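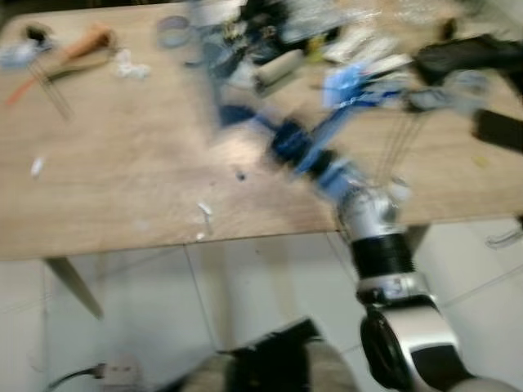 About Gatisport

Hi, and thanks for stopping by! I'm the one who writes the meal plans here, answers most of the emails and, on class nights, does a fair amount of the dishes. Gatisport is a small nutrition school for people who move: runners, swimmers, weekend cyclists, and plenty of folks who just walk the dog and want to feel less tired at three in the afternoon.

How it started

My mother opened a lunch counter in Cabanatuan in 1977, and I grew up on her mung bean stew, grilled fish and more bitter melon than any child would ask for. I didn't think of it as healthy food. It was lunch. Years later I was studying dietetics, training for my first half marathon and living on protein bars, and I felt awful the whole time (my stomach still remembers). I went back to cooking the way she did, with beans, greens, rice and a bit of fish, and I started writing down what I ate before and after each run. Friends from my running club wanted copies. Then their friends did, and before long I was teaching on Saturday-type schedules out of a borrowed church kitchen.

What we do now

Our main course is called Tallorora, and it runs for 7 weeks. We cover breakfast, eating around a workout, fiber, salt and fluids, reading labels, and cooking for a family where everybody wants something different. Groups stay small, around 20 people, so there's time for your questions and for second helpings!

We also run Emgate, a shorter program for teens in school sports and their parents. It's five evenings, lots of snacks, and no weighing anyone, ever. I feel strongly about that one.

What we don't do

We don't sell powders or pills, and I won't hand you a list of forbidden foods. If you have diabetes, kidney trouble or another condition that changes what you can eat, please talk with your doctor first and bring their advice along. I'm happy to work with it.

Come say hello

The next Tallorora group starts in December, and sign-up is on the Courses page. If you're not sure which class fits, just send me a note through the contact form and tell me what you had for breakfast. I read every one, usually over my own oatmeal.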